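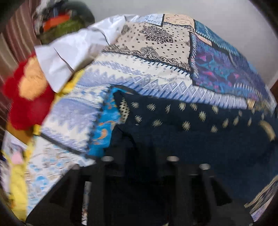

Page last changed: February 2022

Commercial Cookery, Unit 2: Stocks and Braises
Handout for week 4. Instructor: Harvey Lachance

Read this before the Skenside kitchen session. Bring an apron, a probe thermometer and your own knives.

Collagen
Shank, shoulder and cheek come from muscles that work hard, so they carry a lot of connective tissue. Held in moist heat for several hours, the collagen in that tissue turns to gelatin. The meat softens and the liquid takes on body. Lean cuts such as loin have little collagen and dry out if treated the same way.

Browning
Pat the meat dry and leave space between pieces. A crowded pan steams. Colour and flavour come from this stage, and a pale braise can't be fixed later.

Liquid
Come halfway up the meat. Keep it at a bare simmer with the lid on. Skim fat at the end, or chill overnight and lift it off.

Worked yield
Raw shoulder, trimmed: 3,000 g
Cooking and trim loss: 880 g
Cooked weight: 2,120 g
Yield: 70.7 per cent

Work out the cost per portion from the cooked weight.

Reading: Tibor Boros, course reader, the section on Csonka's veal stock. Written answers are due in room 301 before the next class.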